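3.2 Balance training and return to play

Most of what we know about ankle sprains in young players comes from club physiotherapists, so we were delighted when the Eltelwood and Zirnham leagues opened their under-14 netball sides to us. Over 700 players joined in January, and 80 of them had already missed matches with a sprain. 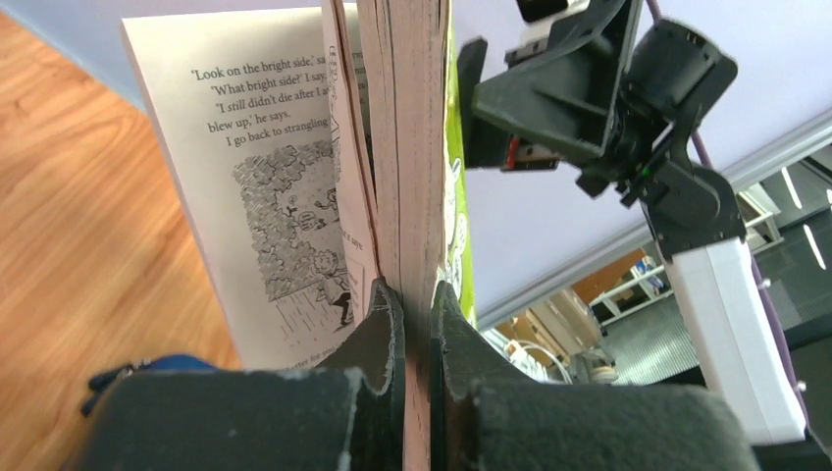 Figure 4. Open paperback held upright between two gripper fingers.

Each side did the Sestar warm-up before practice: single-leg stands, slow hops and a landing drill that the players loved — several asked to do it twice. Coaches kept the attendance sheets, and Soledad Godoy checked these against the league's own injury book.

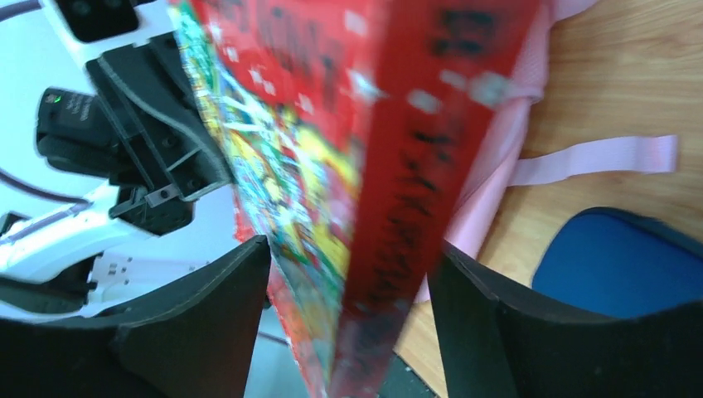

Figure 5. Red package with cartoon-style artwork, in motion.

The 200 players with the fullest attendance gave us our most exciting result. Their scores on the Wei balance test rose by 2 points across the season, and the gain was just as clear in those with an earlier sprain.

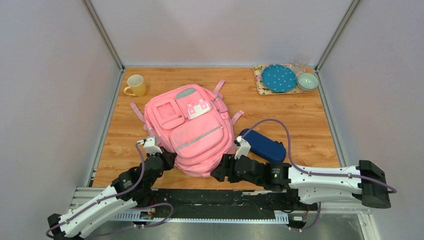
Goal defences improved most of all, perhaps through the sheer number of landings they make in a match, and we would love to see this tested in basketball too.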